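Trundine Can Shelf, single tier
Maker: Fikunine
Item: Trundine 167
Category: Counter and tabletop shelving

The Trundine is a freestanding single-tier shelf for canned drinks. It consists of a light wooden board carried in a thin black metal frame with four slender legs. The frame continues above the board at both ends and forms a small rectangular side rail left and right. Front and back are open, so a can may be placed or taken from either side of the counter.

The shelf is meant for tasting counters, break rooms, small shops and sample rooms where a few flavors have to stand in one row with the space below kept usable. It does not fold and has no moving parts.

Can formats

The board takes standard and slim 12 fl oz (355 mL) cans standing upright, as well as the short slim cans common for energy drinks. Formats can be mixed in one row. Cans with a large flavor name low on the body read better from a standing position if they go at the front edge of the board. Cans with the brand name at the top can go farther back.

A can with a dented or creased base rim may lean on any flat surface. Put these on the counter, where a fall is short, and keep the board for cans with a sound rim. Cans waiting to go up are best set down with space between them, labels forward, so that a flavor can be picked out without turning each one.
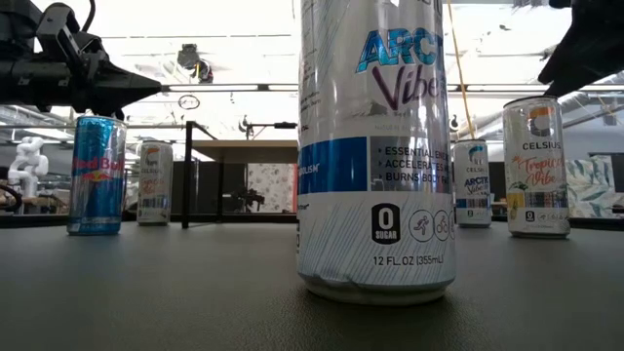

Specifications

Tiers: one
Board: wood, light finish, visible grain
Board thickness: 16 mm
Clearance below board: 167 mm
Frame: metal, black
Legs: four
Side rails: two, rectangular, one at each end
Front rail: none
Rear rail: none
Point load at mid-span: 2000 g maximum
Assembly: required, hex key supplied
Indoor use only

The point load is the figure for a single item at the middle of the board. Loads near the legs are carried by the frame and flex the board less. For multipacks or glass bottles use the two-tier Kaneko, which has a cross brace under each board.

Setting up

Place the frame upside down on a soft surface and fit the board from below. Start all four screws by hand before tightening any of them. Turn the assembly upright and set it on the counter where it will be used, then tighten in diagonal pairs.

Check for rock by pressing on each corner of the board in turn. If one leg lifts, loosen the two screws at that end, press the board down and retighten. A textured tabletop gives the legs more grip than a polished one. On glass or glazed tile use the Ferkex pads, sold separately – they fit this leg and the Kaneko leg.

Loading the row

Cans stand side by side along the length of the board. A second can may stand behind another where the label of the rear one does not have to be read. Standard and slim cans have different diameters, so even gaps are easier to keep if all slim cans are grouped together.

Lower each can onto the board base first. If it comes in tilted, bring the base edge down and let the can settle before letting go. Fill from the ends toward the middle, leaving the last gap where there is most room for a hand. When removing a can from a full row, lift it clear of its neighbors before moving it sideways. 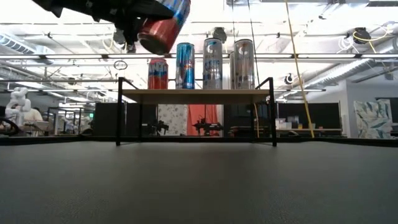 Oratile Mthembu asks whether tall 16 fl oz cans can be stored under the board as well as on it. They can. The clearance is enough for the can itself, but there is little left over for fingers, so slide them out by the base instead of lifting.

Busisiwe Ndlovu has two of these end to end on a serving counter and reports that the side rails leave a break in the row where the units meet. This is correct. The rails are part of the frame and cannot be removed. For a continuous run, order the Kaneko with open ends.

Edge and corner details

The board corners are square. The edge is straight and shows the thickness of the board, with no lip, so a can pushed past the edge is not stopped by anything. Keep the base of each can fully on the wood. In places where people pass close to the counter, set the shelf back from the counter edge and turn one long side to the wall.
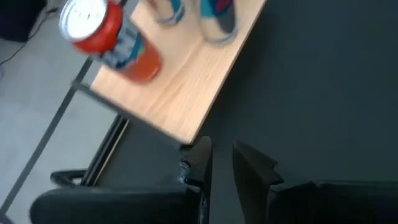

Board corner with side edge and dark metal frame.

Care

Wipe the board along the grain with a damp cloth and dry it straight away. Chilled cans leave rings if they stand for long; use a thin mat under them or wipe the board between fillings. Do not use scouring pads or solvent cleaners on the wood. The frame can be cleaned with mild dish soap.

Check the screws after the first month of use, then twice a year. Wood takes up and gives off moisture with the season, and the screws on a shelf assembled in January may need a quarter turn by summer.

Parts and ordering

Supplied: one board, one frame, four screws, one hex key, instruction sheet.
Available separately: replacement board, screw set, Ferkex pads (set of four).
Units ship flat, one per carton. Orders above 100 units ship on a pallet and need a delivery address with a dock or a lift truck. Replacement boards are cut to the current frame only – for earlier frames, give the number stamped inside the left rail when ordering.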